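Workshop tips from the Bralport Robotics Club
Collected by Clementina Barros, 07/05/2022

Our students have spent the term teaching an arm to put bread in a basket, a job most of them have never been known to do at home. Some of what they learned may save you an afternoon.

Tape your cables before you tape anything else. Leave enough slack for the arm to reach its furthest point, then move it there slowly by hand and see what tugs.

Wipe the table down with a damp cloth and a drop of dish soap, and let it dry. Spray polish makes everything slide, including the thing you just spent 14 tries lining up.

Baskets with a thick rim are easier to grab than bowls. Come at the rim from one end and keep your speed down for the last bit. Hülya Ersoy's team favours full speed, and Hülya Ersoy's team also owns the glue.
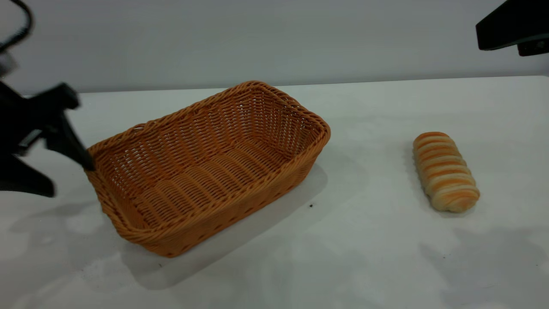
Can we practise with real bread?

You can, for one session. After that it dries out, sheds crumbs into the joints and starts attracting Year 8s. Keep a fresh roll for the final run and use a rolled-up tea towel the rest of the time.

Crumbs come off the table with a soft paintbrush. Please don't blow on them. Wicker holds on to crumbs as well, so turn the basket over the bin and give it a smack.

If the fingers slip, try a strip of rubber shelf liner before you rewrite the code. The Punivia team rewrote theirs over the whole of April, then bought shelf liner.

Write the gripper settings on masking tape and stick it to the bench. "I'll remember" has a success rate in this club of nil.

Spare fuses are in the biscuit tin marked Apaza. Biscuits are in the fuse drawer. We have raised this.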